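Gripper comparison, pre-run safety check: Flukoler two-finger vs. Anley two-finger
Checked by Nhi Hoàng, 7/19/18

1. E-stop in reach of the operator: OK
2. Mounting bolts torqued, both grippers: OK. The Anley adapter seats so nicely now!
3. Cable slack at full reach: OK, but recheck after every gripper swap
4. Wrist camera view clear of loose cable: COMMENT, see below
5. Hands out of the work area before motion is enabled: COMMENT
6. Cabinet handles, clearance for both fingers: OK to try at low speed
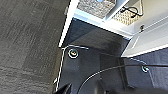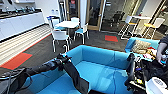
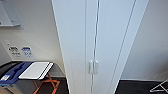

Page last changed by S. Sisodia, rev. 16

Item 4. A black cable crosses the wrist view in the first picture. Keep the fingers well away from it, and route it higher if you can.

Item 5. Call out "clear" and wait for an answer. Everyone, every time, please.

Item 6. The two handles sit close together, so this is a great test for finger width. I can't wait to see how the slim Flukoler tips do! Start with the left door.

Fabric pick: over 463 cycles logged on the Anley pads and I still love them. Swap at 602.

Open: Mehwish to sign off on the controller speed limit before the Zeta arm goes on.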